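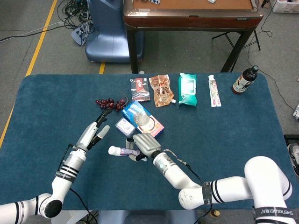 Keeping medicines at home: storage, labelling and disposal

Most prescription and over-the-counter medicines are tested for stability at a stated temperature and humidity. The expiry date on the pack applies only when the product has been kept within those limits. The notes that follow cover the usual household problems. They do not replace the leaflet in the box or the advice of a pharmacist.

Choosing a location

Bathroom cabinets are a poor choice. A shower raises the humidity in a closed room quickly, and gelatin capsules, effervescent tablets and test strips all take up moisture. The cupboard over the stove or beside the dishwasher has the same fault, with heat added.

A high shelf in a bedroom or hall closet is usually suitable. Check it with a cheap thermometer before moving anything in: leave it on the shelf for a full day in July and again in January, and read it in the late afternoon. If the summer reading is above the limit printed on your packs, choose an interior wall on a lower floor. A lockable box is needed wherever children live or visit. Height alone is not a barrier to a child who can move a chair.

Do not store medicines in a car, including the glove box and the trunk.

Refrigerated products

Use the middle shelf, toward the back but clear of the rear wall, where items can freeze. The door is the warmest part and changes temperature each time it is opened. Many injectables are ruined by freezing even if they look normal once thawed, so discard any that have frozen or ask the pharmacy before using them.

A lidded container keeps small boxes together and away from food. The Humel food box in the 700 mL size fits two standard pen cartons laid flat. The Kitska box is taller and wastes shelf space. Leave the cartons closed. Several products are light-sensitive and the carton is part of the protection.

Original packaging

Keep tablets in the container they came in. Blister foil protects each dose until it is opened, and pharmacy bottles are often amber for a reason. If a bottle has a desiccant capsule, leave it in. Remove any cotton wadding once the seal is broken, as it draws moisture into the bottle.

Weekly pill organizers are acceptable for most plain tablets over seven days. They are not acceptable for nitroglycerin, for most orally disintegrating tablets or for anything marked "dispense in original container." Ask before using one for hormones or chemotherapy tablets. Do not fill more than one organizer ahead.

Creams, ointments and drops

1. Write the opening month on the label in permanent marker on the day the seal is broken.
2. Look for the open-jar symbol or the phrase "discard after opening." Preserved eye drops are commonly limited to 28 days, but the leaflet governs.
3. Wipe the neck and replace the cap immediately after use. Do not touch the nozzle to skin or eye.
4. Roll ointments from the crimped end. Metal tubes crack if they are folded back and forth at the middle.
5. Discard any cream that has separated, changed colour or developed an odour.

Measuring liquids

Kitchen teaspoons vary too much in volume to be used for dosing. Use an oral syringe marked in millilitres and read it at eye level, at the flat edge of the plunger. Shake suspensions for 20 seconds unless the label gives another instruction. Wash the syringe in warm soapy water, rinse, pull the plunger out and let both parts dry separately.

Labels that last

Thermal pharmacy labels fade in sunlight and smear under hand sanitizer. Clear packing tape over the label works for a few months, though some adhesives darken thermal paper. The Erdem matte film does not appear to have this effect, and a roll of 300 small labels will outlast most households' needs. Never cover the lot number or expiry date.

Disposal

Return unused and expired medicines to a pharmacy take-back program. In Ternham the counter accepts tablets, liquids, inhalers and creams; sharps must be in a rigid approved container. Take loose tablets out of their outer boxes, but leave blisters intact. Black out your name and prescription number before handing over bottles.

Do not flush medicines or pour them down the sink. Check the whole cupboard every six months, and update the written list kept with the health card at the same time.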